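Bin Cell Rules: Frequently Asked Questions
Visville shared workshop, robot area

124 shares | 18 comments

These questions came to us by mail and at the sign-up desk. The answers are valid for all groups that use the bin cells in Visville. The Gremholm site has its own page, and on some points (keys, night work) it is different from ours. Last changed in July.

Who has to follow these rules?

Everybody who enters the marked area when an arm has power. This includes visitors who only want to look, and also people who come to repair the lights. If you are only at the desks behind the glass, you do not need the training, but please do not talk to the operator through the door when the arm moves.

I already work with robots in my company. Do I still need the introduction?

Yes. It takes one morning. We do not doubt your experience, but you cannot know where our stop buttons are, and the cells are not all built in the same way. At the end you do a short practical test: you stop the arm from three different places, you free a jammed object, and you start the cell again from zero. Bring your own safety glasses if you have them.

Which standards do you follow?

Our risk assessment is made with the usual ISO documents for industrial robots and for the design of safe machines. We keep one printed copy in the cabinet next to cell 3. You may read it there, but you may not copy it, because our license does not allow this. The rules on this page are our own house rules. They are shorter, and in some places they are stricter. If you find a point where a house rule seems to be weaker than the standard, follow the standard and write to us the same day.

What speed is allowed?

When a person is inside the marked area, only reduced speed with the enabling switch in the hand. The limit in our cells is 196 mm per second at the tool. Some of you have asked why it is not a round number. The value was calculated from the stopping distance of the slowest brake we measured, and we kept it as it came out. Please do not round it up to 200.

When all persons are outside the line, you may use the speed which is written in your approved plan. You may not use more, also if the program "ran fine yesterday."

Can I change the speed limit for a demo?

No. Demos are the moment when the most people stand near the cell, and the operator is often talking at the same time.

How must the bin be fixed?

With two clamps at least. The bin must not move when you push it with a flat hand from any side. Check this before the first cycle and again after each break. A bin which has moved by a few millimeters is enough to bring a finger of the gripper down on the rim in place of the floor, and then something bends.

Clamp handles must point away from the path of the arm. We have seen a handle caught by a cable loop at Gremholm, and the clamp came off with some force. If you need more clamps, they are in the second drawer. Put them back in the second drawer.

May I use tape in place of clamps?

Tape is for marking only. We use it to show where a corner of the bin belongs, or where a person should stand. It holds nothing. If you mark a position, use one color for each project and take the tape off when the project is over. Old marks from other groups are a real problem, people put their bin on the wrong cross and lose an hour before they see it.

What is the rule for cables and air lines?

They must follow the arm through the full movement without pulling and without lying on the table under the tool. Before the first automatic run, move the arm by hand guidance or in slow mode to all outer positions of your program and look at the cables, not at the gripper. Most damage we have repaired was on cables, and nearly all of it was at the last joint.

Cables on the floor go along the wall or under a cover. One thin cord across the walking path is enough for a fall. For low voltage lines the same rule is valid as for power lines, your foot does not know the difference.

Which objects may I put in the bin?

You may use household objects, toys, packages and plastic parts, if they fulfil these points:

1. No glass, no ceramics, no thin hard plastic which breaks into sharp pieces.
2. No liquids, also not in closed bottles.
3. No batteries inside. Take them out of toys before you bring the toy into the cell.
4. Nothing heavier than the payload in your approved plan, and please remember that the gripper itself already takes a part of this payload.
5. Nothing with long strings or hair that can wind around a joint.
6. No food. We had mice in the old building and we do not want them again.

Hard and soft objects may be mixed. In fact we recommend it, because a gripper force which is good for a building block can crush a cup, and you should find this out at low speed. Start with the softest object and the lowest force that holds it.

Do I have to register my objects?

Yes, on the object sheet. Each object gets a line with name, weight and material. The shared collection is already registered, and the list has 1574 entries now, so please look there first before you buy something new. Many objects were given to us by the Besson group when they moved out. If an object is damaged, cross out its line and put the object in the red box. Do not throw it back on the shelf for the next person.

How full may the bin be?

For a first test, only one layer, with free floor between most of the objects. A full bin with objects on top of each other needs an approved plan, because objects can be pushed over the rim. In all cases the objects must stay lower than the rim before you start.

Can I reach into the bin to turn an object, if the arm is standing still?

This is the question we get most often, and the answer is always the same. Standing still is not stopped. An arm can wait for a camera, for a network message or for a timer, and from outside it looks the same as an arm without a task. Before your hand goes over the rim:

- press the stop button,
- wait until the lamp on the controller shows the stop state,
- take the enabling device with you, do not leave it on the desk.

Then you may reach in. It costs you a few seconds for each object. If your experiment needs so many corrections by hand that this is not possible, then the experiment needs a different plan, and we will help you to write it.

What about using a stick or a long gripping tool?

It is allowed only with the arm stopped, same as with the hand. People believe that the stick protects them, but the stick is connected to the hand.

What do I check before each session?

The list hangs on the cell door. Here is the same text, with some remarks for new users.

1. Test the stop button. Press it, see the lamp, release it. Every day, also if the last group did it one hour before.
2. Push the bin from all sides. See the question about clamps.
3. Look at the gripper fingers from near, with the arm stopped. Loose screws can be felt with the finger before they can be seen.
4. Take away everything from the table that is not part of the task. Tools, screws, your coffee. Flat cardboard under or beside the bin is permitted if it cannot slide.
5. Go once around the cell and look at the floor.
6. Compare the bin with your object sheet. The objects on the sheet and the objects on the bin floor must be the same ones, and the gripper should wait near a wall of the bin and leave the objects free, as at cell 2.

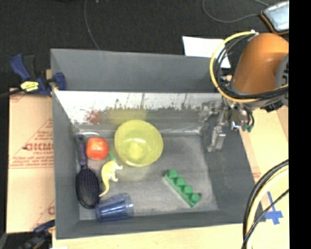 7. Write your start time in the log book, with your name so that other people can read it.

Can I leave the cell while a long program runs?

Not in this building. One trained person must be able to see the arm and reach a stop button at all times. If you need to go out, pause the program, stop the arm and hang the yellow card on the door. Runs over night are possible only at Gremholm, where the cells have a full fence with locked doors.

What counts as an incident?

Any contact between the arm and a person, also when it did not hurt. Any object that leaves the bin by itself. Any stop which you cannot explain. Please write also the small ones. We do not use the reports to punish, and no group has lost its time slots for sending too many. We did take away slots when we learned about a contact from somebody else.

The form is on paper, in the folder at the door. Send it within 3 days. If a person is injured, call for help first, leave the arm in its position unless the person is trapped, and do not restart.

Our project uses the Dolimby software. Is it accepted as a safety function?

No. Its zone settings are useful, and you can use them to keep the gripper away from the bin walls. But they run on a normal computer, and a normal computer may freeze. Safety functions must be in the robot controller or in the separate safety circuit. Please do not write "software zone" in the field for protective measures in your plan, we have to send such plans back.

How long does the approval of a plan take?

Mostly two weeks. It goes faster if you add a sketch of the table with the bin, the clamps and the place of the operator. A drawing by hand is enough.

Where do I send a question which is not on this page?

To the workshop desk, or write it below.

18 comments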